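Ledesma bread knife, 2 months on

Reviewed by Corey Nepia
Aug 2, 2020

I bought the Ledesma in June to replace a Hiretti that had gone blunt and was never much good on crusts. It cost 39 pounds from Utgate, with free delivery. I make packed lunches for four people, so it gets used every morning and often again at tea time.

The blade is long enough to go across a large tin loaf in one pull. The teeth are wide and rounded at the tips. On a crusty loaf it bites straight away and doesn't skid. On soft white bread you need to let the weight of the knife do the work, or the slice leans over and comes out thick at the bottom. That took me a week to get used to.

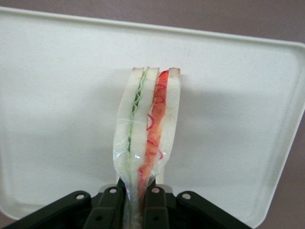 Cutting a filled sandwich is where the old knife let me down, as it dragged the egg out of the side. This one goes through cleanly if you saw gently and keep your other hand flat on top. Tomatoes are fine. I wouldn't use it on cheese, which sticks to the blade.

The handle is a bit thin for me. My sister-in-law Meenakshi Namboodiri has smaller hands and likes it as it is. There is no guard or sleeve in the box, so you will want a block or a rack for it. The leaflet says to wash it by hand and I have done so. No rust spots yet.

Four stars. I would buy it again, though not at the 60 pounds I have seen it for elsewhere.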